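Fotbridge withdrawal fees

coldpress_80
Fotbridge raised its withdrawal fee in January and I only noticed this week. I moved 726 coins to my own wallet and paid 5 of them for it. Is anyone using Dusier instead?

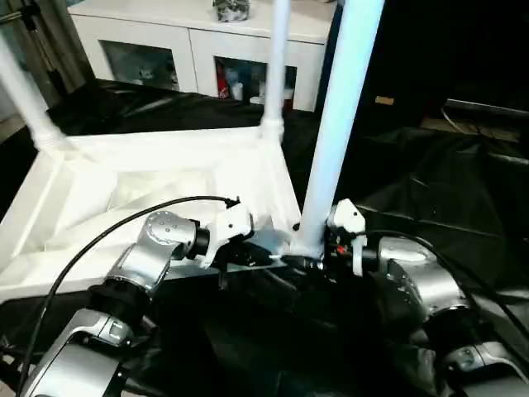
marlowbit
Dusier is cheaper but slow. My last transfer took 2 days. I keep most of mine offline now, on a drive taped inside a white tube frame with a crossbar like that one.

coldpress_80
Two days is too long if the price drops. I'd rather pay the fee.
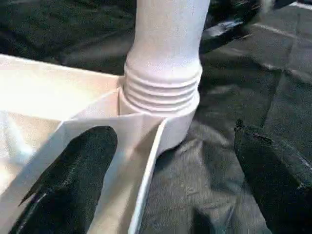
tallgrass replied that the fee is the wrong thing to look at, and that the spread on Fotbridge costs more on every trade.

coldpress_80
Not on the pairs I trade.

Last updated: July 13, 2018
Contact | © Wamiritz Forums | Back to top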